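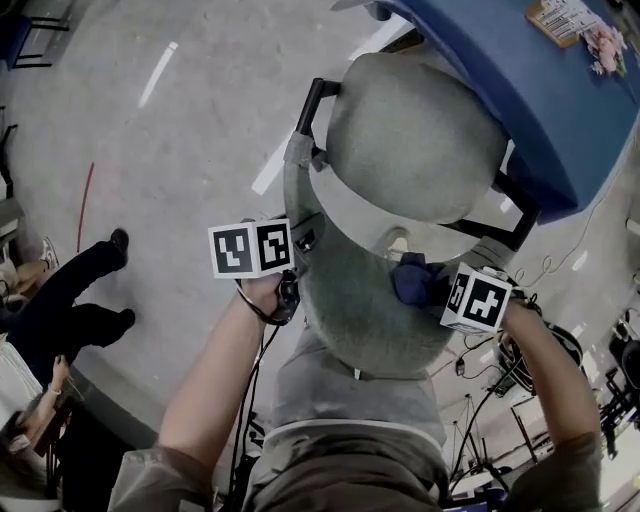
Last updated: 1st July
By the Hirkstead club newsletter

I'd come to ask the Lururholm team about September's student final, and got roped into tidying first — chairs, cloths, the lot! Their captain talks fast. "We've got 77 practice runs saved and we want 700," she told me, "and folding is still our worst job by miles."

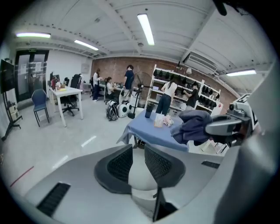
Valderrama reckoned folding was easy next to stacking, and that the team should stop moaning and practise with thicker cloth. The captain laughed at that. "Fine, but they've got 8 people on it."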